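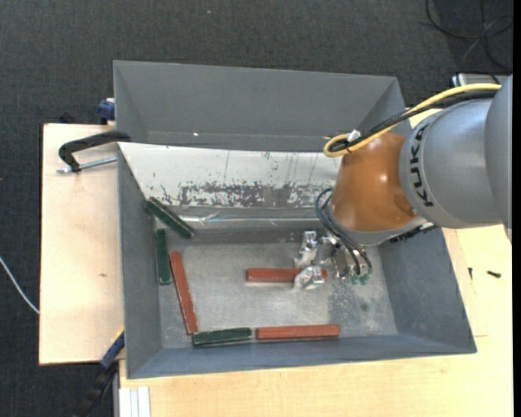
1 min read

Sun 30 October. Bin picking, Lucero cell, red and green bars.

Rules agreed after the July runs, written down so we stop arguing:

Clamp the bin at the rim before teaching any pose. Re-check the clamps at the start of each shift. If the bin has shifted, redo the frame calibration and do not patch offsets by hand.

Keep loose screws off the tabletop. Still not being followed.

Leave slack in the cable loop at the wrist. Jog joint 6 to both limits at reduced speed after any re-tie.

Log every pick, including aborted ones. Current log stands at 1,163 entries, 101 without a grip force value. Those stay out of the Monura report.

Open: stop distance to the sloping wall. Stisard sheet says 4 mm, to be checked.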